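## 4. The arm and the bench in the shared workshop

### 4.1 Where the work was done

The arm was built and tested in the Pellgate workshop, a shared space where members pay by the month and keep their projects on open shelves. The first author, Rūta Sepp, had a key and one bench under the window. All parts described in this section were made or changed on that bench with tools that belong to the workshop: a printer, a pillar drill, a soldering station and a small belt sander. The controller board was bought from Itton, and the motors came from Macedo as used stock. We did not use any machine that a normal member could not book.

This condition was important for us. Many papers on home robots describe a laboratory arm that was later placed in a kitchen or a living room for the measurements. Our question was different. We wanted to know what a person can reach with an arm which was also built at home, or near to home, and repaired there when it broke. For this reason we give more space to the mechanical work than is usual, including those parts which were done badly the first time.

The arm has 6 joints and one gripper. The upper arm and the forearm are aluminium tube, and the joint housings are printed. The base is held to the bench by 4 bolts. In the first version it was held only by clamps, and after some hours of movement the base had turned by a small angle, which made all stored positions wrong. We lost the results of that day and drilled the bench in the same evening, with permission.

### 4.2 The gripper

The gripper has two fingers that close towards each other. Each finger is a tapered triangle with a long opening in the middle. The opening saves material, and it also lets the wrist camera look through the finger at the object behind it. We had not planned for this second use. In the first drawings the fingers were solid, and the camera lost a large part of the object each time the gripper closed. After the change, the person who checks the recordings can follow the object during almost the whole grasp.

The inner edge of each finger carries a textured pad. We tried several materials for the pad before we kept the present one. Plain printed plastic was too smooth for most household objects. Foam tape held well in the beginning, but it was pressed flat after a short time and the grip became different from one hour to the next. The present pad is a black rubber-like sheet with a fine pattern, glued and then pressed overnight in a vice.

Dust is a problem that we did not expect to be so large. The workshop has woodworkers in it, and the belt sander stands not far from our bench. Fine dust settles on the fingers and goes into the pattern of the pads. We clean the pads with a damp cloth before each session, but during a longer session they become dusty again. We decided to leave this as it is. A home is also not a clean place, and a gripper that works only with clean pads would not be useful to the people we have in mind.

### 4.3 Objects used for the grasping work

We selected objects that are found in most homes and that are often dropped, lost or left out of reach. The list was made together with the users' group in Cloditz, who had helped us in the earlier study. Cups and bottles were on it, as in most such lists, but the group placed the television remote control very high. Several members said that the remote is the object they ask other people for most often during the day, and that they do not like to ask.

From the side of the robot the remote control is a more difficult object than it seems. It is long and narrow, so a grasp near one end gives the weight a long lever. Its front is not flat, because the buttons and the raised parts around them stand out from the surface. The back is smooth and often a little curved. If the fingers close on the front and the back, one pad meets a hard and uneven surface and the other meets a smooth one, and the remote tends to turn between them. If the fingers close on the two narrow sides, the grasp is more stable, but the fingers must then open wider and come down more exactly.
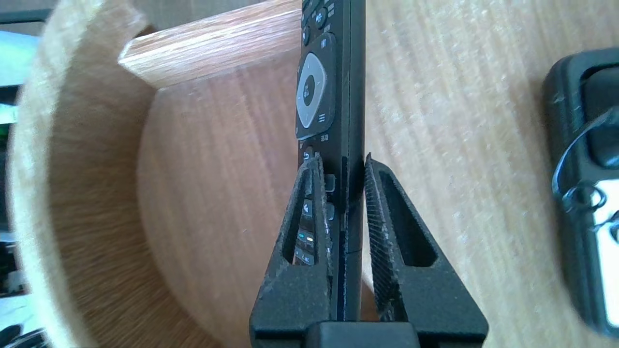 **Figure 4.** A television remote control held upright near its lower end by the two fingers of the gripper, seen from the wrist camera.

A grasp near the lower end was chosen because it leaves the upper part free. When the remote is handed to a person, they can take it from the top without touching the fingers. The same grasp also lets the arm put the remote upright into a holder on a side table. The price for this is the long lever that we mentioned before. A small error in the angle at the fingers becomes a much larger error at the upper end, and the wrist camera does not help enough, as the upper end of a long object easily goes out of its view.

There is also the question of the buttons. A finger that presses on the front face can press a button with it. With a remote that has its batteries inside, this may change the channel or switch off the sound, and the person who waits for the remote will not be happy with such help. In our tests the batteries were taken out, so we cannot say how often it would happen. We only note in the records whether a pad was lying over a button at the end of the closing movement. For later work we would suggest to leave the batteries in and to put a receiver near the bench.

### 4.4 How a session was carried out

The sessions started in the first part of June, when the wiring of the wrist was finished. Each session had the same order. The operator switched on the arm, moved it to the rest position and checked the closing force of the gripper on a kitchen scale. After this, the object was placed on the wooden surface and the operator guided the arm by a hand controller to the object, closed the fingers, lifted, turned the wrist where this was needed, and put the object at its new place. The arm did not choose any movement by itself in this part of the study. The recordings were made so that it could learn from them later.

We recorded 203 grasps with the remote control. Each recording contains the video from the wrist camera, the angles of the joints and the opening of the gripper. The operator also wrote a short note by hand when something unusual was seen. These notes were at first not planned as data, but we found them more useful than the numbers when we looked for the cause of a failed grasp. "Pad lifting at lower corner" was written two times before we understood that the glue had become soft, and no value in the joint data would have shown it.

The surroundings of the object were changed on purpose between sessions. Sometimes the surface was free, and sometimes other things stood close to the remote, such as wooden pieces or small household goods from the shelf. We did not hide the disorder of the bench from the camera. Light came from the window and from the ceiling lamps of the workshop, which other members switched on and off as they needed.

### 4.5 Faults and repairs during the work

The fault that cost us most time was in the wrist. The cable of the camera was led along the outside of the last joint, and in some turns it was pulled tight. The picture then stopped for a short moment and came back. As the recording program did not give a warning, we noticed this only when we watched the files. The cable was moved to the inner side and a longer loop was given to it. All files made before this repair were watched again in full length, and those with a stopped picture were removed. They are not part of the number given above.

The second fault was play in the elbow joint. The used motors from Macedo were not all in the same condition, and the one in the elbow had more free movement than the others. We first tried to correct it in the software by always coming to the object from the same side. This was acceptable for cups, but for the narrow remote control it was not enough. On June 19, 2023 the motor was exchanged for another one from the same box, and the joint was calibrated again with a printed gauge.

A smaller matter was the screws of the fingers. They are set into plastic and became loose through the repeated opening and closing. We now use metal inserts, which are pressed in with a hot soldering iron. It is a simple job, but the iron must be held very straight, and our first pair of fingers was spoiled in this way. The drawings in the appendix show the corrected holes, with a small guide which can be printed together with the finger.

### 4.6 Remarks on cost and on working in a shared room

We do not give an exact price for the arm, as part of the material was already on the shelves in Pellgate and the used motors were sold to us in one box with other goods. A reader who buys everything new will pay clearly more than we did. The printed parts are the cheapest part of the arm, and the motors are the most expensive.

The shared room had an influence on the work which is hard to measure. Other members asked questions, lent us tools and in one case found a mistake in our wiring plan only by looking at it. On the other side, we could not leave the arm under power when we went away, and the bench had to be made free for other people on some evenings. After each such evening the position of the camera and of the base was checked before a new recording was made. The check needs two persons when the gauge is used, one at the base and one at the wrist, and we describe the steps for it in Section 5.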